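Plumen Bedside and Side Tables: Care, Clearing and Storage FAQ

Applies to white gloss tables with drawers in the Plumen range, and to the items most often left on them: wrappers, small cardboard boxes, bags and paper. Maintained by Natsumi Iwasaki. Last revised in August.

General

Which tables does this page cover?

All Plumen tables with a white gloss top and at least one drawer. The Minami finish (matte, textured) has its own care sheet. If you aren't sure which finish you have, look at the reflection of a lamp in the top. On gloss, the outline of the lamp is sharp. On Minami, it is a soft patch with no edge.

Does the gloss top need wax or polish?

No. The top coat is sealed at the factory. Furniture wax leaves a film that attracts dust and shows every fingertip. If wax has already been applied, remove it with warm water and a drop of dish soap, then wipe twice with plain water and dry.

What is the coating made of?

A clear lacquer over a white base coat, on a board core. The drawer fronts have the same base coat with a thinner top coat. They mark more easily than the top and should be cleaned with less pressure.

Why does the drawer front look darker than the top?

It faces away from the ceiling light. Under a single overhead lamp, a vertical white surface will read as gray next to a horizontal one. If the difference is still visible in even daylight from a window, send a photo to support and Toshio Kuroda will check it against the batch sample.

Clearing the surface

How often should the top be cleared?

Once a day is enough for a bedroom. Gloss lacquer isn't harmed by objects resting on it for a few hours. It can be harmed by objects left on it for weeks, mainly dark plastics, printed film and anything with an adhesive strip.

Can crumpled plastic wrappers mark the top?

Some can. Soft black film often contains plasticizers, which can migrate into lacquer and leave a dull patch. The effect depends on temperature and contact time. A wrapper left overnight is not a concern. A wrapper left under a warm lamp through a summer may be. Lift it; do not drag it, as a folded corner can be stiff enough to leave a hairline scratch.

What about printed cardboard boxes?

Dry cardboard is safe. Damp cardboard is not, and red and dark blue inks are the worst for bleeding. A box that has been in a wet bag should be stood on end somewhere else until it has dried.

How should a small open box be picked up?

By the two long sides, with light pressure, kept upright. A narrow carton with its top flap open has lost much of its stiffness at that end, so hold it at mid-height or lower. If there is anything left inside, close the flap before moving it.

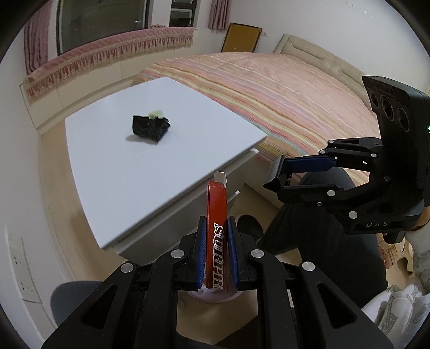
Cartons with an inner sleeve need slightly more care. The sleeve can slide out of the bottom when the top is open, and whatever is inside goes with it. Put a finger under the base, or tilt the box back a little on the way to the bin or the drawer.

In what order should a mixed pile be cleared?

We recommend boxes first, then film and wrappers, then scraps of paper. Boxes hide smaller pieces behind them and are easy to knock over. Once they are gone, the rest can be seen from one side of the table. Wipe last.

Small pieces stick to the surface. How do I lift them?

Light film and tissue cling to gloss through static, mostly in dry winter air. A barely damp cloth laid over the piece and lifted straight up will take it off. Do not use a fingernail or the edge of a card.

Can I sweep everything into a bag held under the edge?

Yes, if the pile is only paper. With anything hard in it, the sweep acts as sandpaper. Chiyo Ichikawa in our returns section sees a recurring pattern of fine parallel scratches running toward the front edge, and the owners usually describe this method.

Sorting what comes off the table

Which items can be recycled?

Local rules decide. The following applies in most places we ship to:

Cardboard cartons: paper recycling, flattened, with any plastic window removed.
Plain tissue and wrapping paper: paper recycling, if it stays crumpled when squeezed.
Foil-backed or metallized paper: general waste. It springs back open when squeezed.
Thin plastic film: general waste, unless your grocery store has a film collection point.
Cartons soiled with food or cosmetics: general waste.

Should gift and surprise boxes be kept?

That is up to the household. If they are kept, flatten them. An assembled carton takes up a drawer that could hold 30 flat ones. Check the inside for small parts and instruction slips before flattening.

Is glossy printed board recyclable?

Usually yes. A varnish on the print does not prevent recycling. A plastic laminate may. Tear a corner: if a clear skin stretches before it breaks, the board is laminated.

Drawers

What can I store in the drawer?

Up to the load printed on the underside of the drawer box. Standard Plumen runners are tested for 2000 open and close cycles at full load before shipment. Heavy items go to the back.

Something has fallen behind the drawer. How do I get it out?

Pull the drawer to its stop, lift the front slightly and continue pulling. Wrappers and folded paper tend to collect against the rear panel and stop the drawer from closing fully. Remove them before refitting. Don't push the drawer home against resistance, as this bends the runner clip.

The drawer no longer closes flush. Is it faulty?

Check for debris first. Then check that both runners are engaged. If one side sits further out than the other, the drawer has been refitted with only one runner seated. Take it out and start again with both.

Can the drawer be used as a temporary trash bin?

We advise against it. Sticky residue gets into the runner channel and is hard to remove without taking the table apart. Use a bin with a liner beside the table.

Cleaning

Which cloths are safe?

Washed microfiber or soft cotton. New microfiber should be washed once before use to remove loose fibers. Paper towels are too coarse for the gloss top. The pale green side of a two-layer sponge varies by maker and should be treated as abrasive unless the pack states otherwise.

Which cleaners should be avoided?

Anything with acetone, ammonia, bleach or a scrubbing powder. Alcohol wipes are acceptable for a single spot but will haze the lacquer with daily use. Hurkis Neutral, diluted as stated on its bottle, is the cleaner we use in the showroom.

How do I remove a dull patch left by plastic?

1. Wash with dish soap and warm water.
2. Dry and wait one hour.
3. Check the patch from a low angle against the light.
4. If it is still dull, apply Plosudura gloss restorer to an area no larger than your palm and buff by hand.
5. Repeat once if needed. Further passes will thin the coating.

Do not use a powered buffer. The heat softens the lacquer and spreads the patch — we cannot repair this at home and the top has to be replaced.

Can light scratches be sanded out?

Only by a workshop. It takes wet paper in several grades, finishing at 2000 grit, and the lacquer is thin enough that one pass with the wrong grade will reach the base coat. For a visible scratch over 2 inches long, replacement of the top is usually cheaper.

Is it normal for the gloss to show shadows and reflections of objects on it?

Yes. Soft shadows look more noticeable on white than on wood tones. They are sometimes reported to us as stains. Move the object before opening a ticket.

Parts and support

How do I order a replacement top or drawer front?

Write to parts support with the code from the label under the drawer. Osamu Yoshida handles tops, Mahlet Mamo handles drawer fronts and runners. Include a photo taken in daylight with the surface cleared.

What does the warranty say about surface damage?

Manufacturing defects in the coating are covered: bubbles, lifting at the edges, uneven color within one panel. Scratches, ink transfer and plasticizer marks are treated as wear and are not covered.

Will a replacement top match my existing drawers?

New tops are matched to the current white. Tables more than a few years old may have yellowed slightly — more if they stand by a window — and the new part will look cooler for a while. Matched sets of top and fronts can be ordered together under one code.

Can I get a protective mat for the top?

Yes, in clear silicone-free film or gray felt. Felt is the better choice if boxes and bags are put down on the table every day. Take the mat up once a month and wipe underneath, as grit trapped below it will do the damage the mat was bought to prevent.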